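Packaging and counter service, session 4
Notes to go with the talk. Feb 10, 2013. Tutor: Elmarie Shezi

Read section 2 before you come. The rest can wait until afterwards.

## 1. What this session covers

Last time we got the bread as far as the counter. Today it leaves the shop, in a paper carrier, a plastic bag or a cloth. Each has people who will tell you it is the only sensible choice, and most of them sell it.

I have been handed a good many leaflets on this subject over the years and I keep them in a box file. The claims get bolder as the paper gets glossier. I'd like you to leave able to read one of those leaflets and say which parts have been measured, which parts are somebody's opinion, and which parts mean nothing whatever.

## 2. The Pluvuner leaflet

You should have a copy. If you haven't, share. The main claims are:

- Moving from plastic to a printed paper carrier "cuts carrier use by 40 per cent".
- Customers "overwhelmingly prefer" a picture on the bag to a plain one.
- A flat-bottomed paper carrier "keeps every item as baked".

Take the first. The figures come from one shop, Tshabalala, over two periods. The shop gave out 3578 carriers in the first period and 2805 in the second. Do the sum yourselves. It comes out at a drop of a little under 22 per cent, so I don't know where the 40 came from and the leaflet doesn't say.

Then ask what else changed. The first period included August, when the shop stays open late. The second didn't. The leaflet gives no sales figures, so we can't tell whether fewer people took a bag or fewer people bought bread. Somebody in last year's group rang the shop and was told that staff had also begun asking "Do you need a bag?" during the second period. That question on its own might account for the whole drop. It costs nothing to print.

The second claim rests on 60 customers, who were shown a picture bag and a plain one side by side. They were asked at the till, by the person serving them, with a queue behind. I would have said I liked the picture too.

As for "keeps every item as baked", leave it until section 4 and see whether you can think of a way of testing it.

## 3. Words we need

**Carrier** – anything with handles that the customer takes away. A bag without handles that goes inside the carrier is a *liner* or *inner*.

**Load order** – what goes in first, second and last.

**Gape** – how far the mouth of a bag stays open when you let go of it. Paper usually wins here. A thin plastic bag generally has to be held open with one hand while you fill it with the other, which is why people filling plastic bags drop things.

**Crush** – damage from weight above. Keep this apart from **scuff**, which is damage from rubbing. Leaflets run the two together and then claim to have cured both.

**Show side** – the printed side, if there is one. The customer sees it and you mostly don't, as you are looking down into the top.

## 4. Packing the three carriers

Look at the pictures with the words in section 3 beside you, then read on.
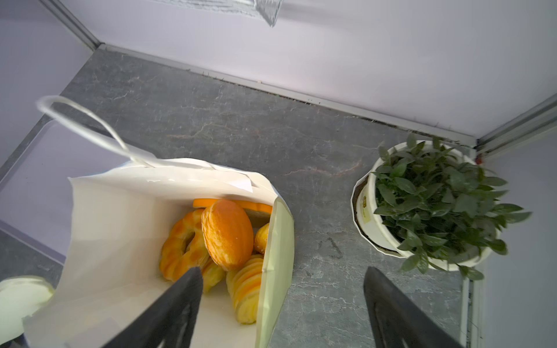
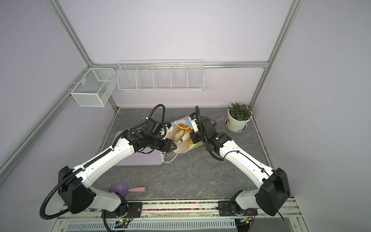
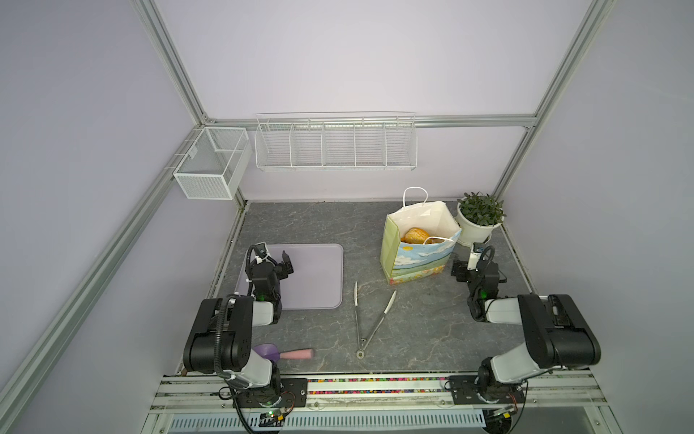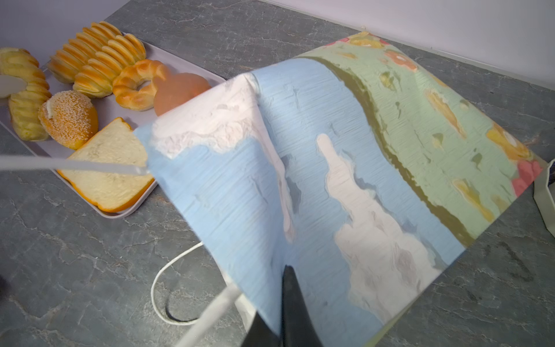
*Fig. 4. One counter, three materials: paper in the first and third views, plastic in the second, cloth in the last. The bread on the tray in the last view is artificial.*

### 4a. Paper

The first view is the one the packer gets, from overhead. The large bun has ended up in the middle, on top of a flat square pastry, with a ring-shaped one beside it and a ridged one in the corner. I have no great quarrel with a flat thing going under a round thing. A square pastry with a soft filling would be another matter, and you would have to know your own stock to judge.

Ridged pastries are the ones I worry about. Deep grooves look very handsome on a tray and give you a lot of thin edges to knock. Put them where nothing can roll on to them. If you're packing a mixture, put your firm crusts down first and let the soft goods ride on top, unless the soft goods are the heavy ones, in which case use two bags and stop being clever.

In the third view you get the show side: blue sky, clouds, a yellow sun, fields. It's a pleasant enough picture. Whether it sells a single extra loaf I very much doubt, and I have yet to meet the supplier who could show me. Look at the handles too. One is up and the other is folded down across the opening. Anything you lower in will have to go past that handle, so get into the habit of turning both of them out before you begin. It takes a second and I see trained staff skip it every week.

### 4b. Plastic

Thin plastic has no shape of its own. In the second view the bag is crumpled and only partly open, with some faint blue printing that does nobody's brand much good. What's inside is hard to make out beyond an orange-brown item and some paler pieces near the opening. A customer peering into it would be in the same position.

In its favour: it is light, it is cheap, and a shower of rain on the way home won't take the bottom out of it. The anti-plastic leaflets never mention rain. Against it: warm bread sweats in it and the crust goes leathery. You can check both of those at home with two rolls, and I would sooner you did that than took my word.

### 4c. Cloth

Cloth wraps are the coming thing, or so the Grutonis catalogue informs me. The idea is that the customer buys a printed cloth once, brings it back, and you wrap the bread in it at the counter. Sky, clouds and blossom seem to be what the trade likes this season. The one in the last view has the lot, along with a green border.

My doubts are these.

1. Does the customer bring it back? Grutonis quotes no return figures. I asked, and was sent another catalogue.
2. Who washes it? A cloth that has been round a sesame bun has seeds in it. Your counter will have them next.
3. Does it protect anything? A cloth stops scuff fairly well. It does next to nothing about crush.
4. How long does it take? Lwazi Nkosi timed wrapping against bagging with an earlier group and found wrapping slower every time, even after practice. He is fair-minded and he'd also want me to tell you that the group enjoyed it more.

A cloth earns its keep as a cover. Laid over a tray it keeps dust and fingers off, and that is a respectable job. Lift it from one side and fold it back on itself. Drag it across and the weave will catch on ridges, seeds and anything else that sticks up.

## 5. The counter itself

A dark veined surface such as the one in these views is smart, and it hides flour badly and crumbs worse. There's a small dark smudge on it in the first view, between the bag and the plant pot. I make no comment on what it is. Wipe it and see.

On plants: every shop-fitting magazine wants one on the counter. There's one in each of the first three views. Soil and open bread should have more space between them than a mouth-open bag allows, and if your inspector is anything like mine you will hear about it. Move the pot first and pack second.

On tongs: in the third view they're lying open on the surface, ring end towards the front. Tongs want a rest or a clean plate. I've heard it argued that a wiped counter is as clean as a plate. It may be, straight after wiping. How long does that last in a busy shop?

On shelves and baskets: the wire rack and wire basket on the walls are both empty in the second and third views. Wall storage above a packing counter is the first place I'd put flat carriers and inners, within reach and out of the crumbs. Fitters love installing it. Staff then stack everything on the worktop anyway. Before you pay for any, watch your own counter for one morning and note where people's hands go.

## 6. Exercise for next time

Work in pairs. Use whatever bread you like, shop-bought is fine.

Pack the same mixture twice, once in paper and once in plastic. Carry each bag for the same distance at your normal pace. Unpack and write down what you find under two headings, crush and scuff. Swap bags with your partner and repeat it, so that we aren't just measuring who walks more gently.

Bring the written notes. Don't tidy them up. If the two bags come out the same, say so – a dull result is still a result and I will be more inclined to believe it.

Pairs with access to a till system may use the Pradar sheet to log carriers against sales. Fill in the sales column. A sheet without it is the Pluvuner leaflet over again and I'll hand it back.

## 7. Questions people have asked me before

**Is paper greener?** Greener than what, used how many times? Anyone who answers without asking you that is guessing. We come back to this in session 6.

**Should I print my shop's name on the bag?** If you can afford it and you like it, yes. Don't put it down in your accounts as advertising unless you can point to something it brought in.

**Can I charge for carriers?** You can. Work out first what you'll say to the customer who puts six hot rolls up his jumper.

Reading: the Grutonis catalogue, pages on care and laundering only. Bring a pencil and mark every sentence that contains the word "naturally".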